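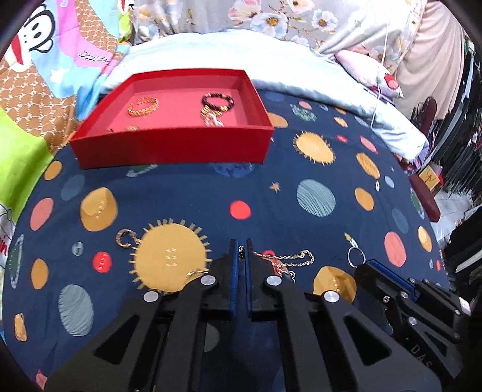 Sorting job is switching to grippers and recorded home shifts. What should I ask before I sign?

Posted in Work and Pay > Warehouse, Sorting and Packing

benchseat40

I sort secondhand jewelry for Ellari. Mixed lots come in by the bag from house clearances and store returns, and we tip them out, pull the chains apart, put rings with rings and bracelets with bracelets, and set aside anything that looks like it should go to the appraiser. I have been on the sorting bench four years. The pay is hourly with a small bonus for lots finished.

In March we were told that the first sort, the part where a mixed lot gets picked up piece by piece and laid in trays, is going to be done by a robot cell from a company called Gullthorpe. They say the second sort and anything tangled stays with people. Until the cell is running, they want some of us to do recorded shifts. You hold a gripper in each hand and do the picking with those, and the recordings are used to train the machine. You can do it in the building or take a kit home with a box of costume pieces and do it on a table or a bed or whatever you have.

I did the trial at home. It is slower than fingers by a long way. A flat bangle is fine and bead bracelets are fine. Thin chain is the worst of it. You have to get the very end between the two tips, and if you take it in the middle it folds and brings two other things with it. My wrists were sore the second day, not badly, but I noticed.

Now they want me to sign a change to my terms. It says recorded shifts are paid at my normal hourly rate with no lot bonus, and that "sorting duties may be reassigned following commissioning." It runs to two pages and I have until Thursday.

What I want to know:

Is it normal to lose the bonus while doing this? It comes to $55 a week for me, which I would miss.

What does "reassigned" usually mean in practice? Has anyone been through it?

Is there anything I should ask about the recording itself, when it is done in my own house?

I am not against the machine. The first sort is the dull part and my eyes are not what they were. I would just like to know what the job is going to be afterward. There are people on the bench who have decided not to sign at all, and others who signed the same day without reading it, and I don't think either of those is for me.

tray_and_tag

I was on a parts bench at Rudd when they did much the same thing. Small hardware there, no jewelry: springs, clips, split rings. Same idea with the hand grippers and then a cell. I can tell you how it went for us, but your place may be different.

On the bonus: we lost ours too at first. Four of us went in together and said we were being asked to do work that could not earn it, and asked for our own average from the previous three months to be paid as a flat amount for as long as the recorded shifts lasted. They agreed to it in a week. It was not a fight. I think the person who wrote the terms had not thought about the bonus at all. Bring your pay slips. If yours really is $55 a week, that is a small number to a company buying a robot cell, and you can say so politely.

On "reassigned": for us it meant three different things depending on the person. Two people became cell operators, which is loading, clearing jams and wiping down. Most went to second sort full time. One went to receiving, did not like it, and left. Hours were not cut in the first year. After that they did not replace people who quit, so the bench got smaller that way. I would ask them straight out whether they plan to do the same. You may not get a clear answer but it is good to have asked in writing.

The thing I would have wanted to know is how much the second sort changes. Before, you got a mix of easy and hard. You would do a run of simple pieces and your hands and head got a rest. Once the machine takes the simple ones, everything that reaches you is something it could not do. For us that was springs hooked together. For you I imagine it will be chains in a knot, charms caught in links, one earring hiding under a bangle. All day. If your lot target stays the same as it is now, you will miss it. So ask what the target on second sort will be and whether it will be set again after the cell starts. This matters more than the bonus over time.

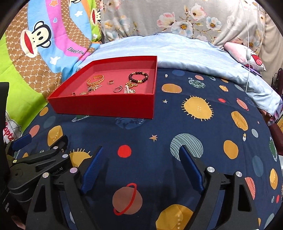 Ask as well who decides what counts as a reject. Ours would leave anything it was not sure of in the tray, and at the start that was nearly everything with a thin part. They tuned it, and then it left less behind but made more mistakes, so we were checking its good trays as well as doing its bad ones. That checking was not in anybody's job description for months. It should be in yours, with time allowed for it.

As for your wrists, tell them now and get it on record. We were allowed to stop for ten minutes every 40 and swap to something else. I also found it helped to work at a proper table height. I did some of mine at home sitting on the edge of the bed and my back was worse than my wrists.

kelso_returns

I would just sign it. Every place is doing this and if you make trouble they will give the kit to somebody else. The recorded shifts are easy money, you sit down and move stuff around. I did 2000 pickups in my first batch at Giline and no one checked if I was neat about it.

They will tell you the job is safe and then it isn't, or they will tell you nothing and it is. You can't know. Learn the machine and you will be fine.

Comments on this answer

tray_and_tag
"Sign it" may be where they end up, but they asked what to ask first. Also somebody does check. If your clips are sloppy they get thrown out, and at some places you are only paid for the ones that get kept. benchseat40, make sure yours says hourly and does not have a line about accepted clips further down.

kelso_returns
Mine was per clip, yes. They kept most.

benchseat40
I looked and it says hourly. There is a line about "quality review" but nothing about pay next to it. I will ask.

doublecheck_mo

I can help a little with the recording part. I do the home kits for a different kind of work (kitchen things, folding) and I have read more of these agreements than I wanted to.

Find out what the cameras take in. Mostly it will be your hands, the grippers and whatever is in front of them, but the room behind comes along too. Beds, curtains, clothes, mail, family photos, a prescription box. Agreements usually say background is not used for anything, and fewer of them say how long it is kept. Ask how long, and ask if you can delete a session before you upload it. At mine you can, up to the end of the day.

Ask about sound. Some kits record it and some don't. If there are other people in your house they should know which.

Ask what happens with the pieces. You said costume jewelry, so it is probably not worth much, but you are signing for a box of small things. One charm rolls under the dresser and then what? I would write a list when the box arrives and take a picture of it on your own phone. My first kit came with a printed count that was wrong and it took three emails to fix.

Also ask whether you can go back to the building if home does not work out. Some people start at home and find it takes over the room. I had things laid out on my bed from lunch until supper and could not lie down, which sounds minor but it got old. If the choice is written as one time only, try to get that changed.

I would not worry too much about whether doing the recordings speeds up losing the work. I thought about that a lot and I don't have a good answer. If they have bought the cell they will get the recordings from someone. I decided I would sooner be paid for it, and other people decided the other way and I don't think they were wrong.

benchseat40

Thank you, this was a lot more use than I expected. I went in before my shift with a list. Here is what I got, in case it helps someone else.

Bonus: they will pay my average while I am on recorded shifts. It took one conversation. It will go to the whole group, including the ones who already signed.

Second sort target: not set. They said it will be "reviewed" six weeks after the cell is running. I asked for that in the letter and it is being added. Checking the machine's trays will be counted as work time.

Hours: they say no cuts are planned. They would not say anything about replacing people who leave.

Recording: no sound. Sessions can be deleted the same day. They did not know how long the background is kept and are finding out from Gullthorpe.

Wrists: they are fine with the ten minutes every 40. The supervisor wrote it down in front of me.

Lost pieces: they will not charge for costume items. The number on my box is 3745 if anyone here from Ellari has the same question, because the packing list for that one has a line missing and the office knows about it now.

I am going to sign once I have the new copy. I have asked to do two days at home and the rest in the building, at a table.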